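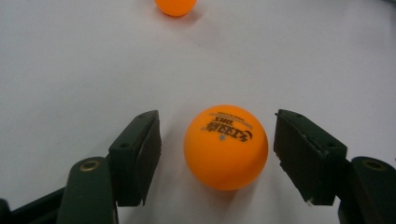 *Orange table tennis ball marked DHS*

# Leniency (cartel cases)

**Leniency** is the deal a competition authority offers to a firm that owns up to being in a cartel. The first one through the door usually gets its fine wiped out, and the ones who come later may get something knocked off if they bring evidence the authority hasn't already got. I've kept this article to how it works in Breris, the system I know best, and I'll point out where I'm less sure of my ground.

## What counts as a cartel

Rival firms agree on prices, share out customers between them, or fix who wins a tender. It doesn't need a signed contract. A chat over lunch will do, and so will a spreadsheet passed round by email (you'd be amazed what people put in spreadsheets!). Ordinary supply deals between a maker and a shop are dealt with under separate rules and can't go through the leniency door at all.

## Applying

A firm rings the authority's duty line and asks for a *marker*, which holds its place in the queue while it digs through its own files. In Breris the marker lasts 8 working days and can be extended once. The first call can be made without giving a name, but the marker itself can't be granted until the firm says who it is and what product is involved. 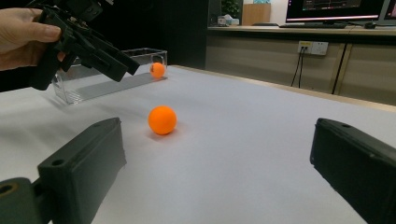 After that comes the full statement. Most firms give it out loud, with an official typing it up, so that there's no company document lying about for a customer's lawyer to ask for later on. The firm also has to stop taking part in the cartel, unless the authority would like it to carry on for a bit so the others don't get suspicious, and it mustn't shred anything or tip anyone off.

## Reductions

| Place in queue | Cut in the fine |
|---|---|
| First | All of it |
| Second | Up to half |
| Third or later | Up to a fifth |

A ringleader that pushed others into joining can't have the full let-off, though it can still ask for a cut. I find the line between pushing and merely being keen very hard to draw, and the guidance isn't much help.

## The Flultley case

The decision everyone quotes is number 203, on road salt. Ingvarsson and Graltum had split the council contracts around Flultley between them, and Ingvarsson went in first and paid nothing. Graltum applied the same afternoon – too late for first place, and its evidence mostly repeated what was already on file, so its cut was small. The decision runs to 200 pages and the bit on timing of calls is well worth reading.

## Claims for damages

Leniency covers the fine and that's all. Customers who paid too much can still sue, and a let-off from the authority is no defence. For small claims, up to 2,000 in the local currency, Breris has a paper-only procedure with no hearing.

## See also

- Bid rigging
- Dawn raid
- Settlement procedure

*Last revised 20 Feb 2019*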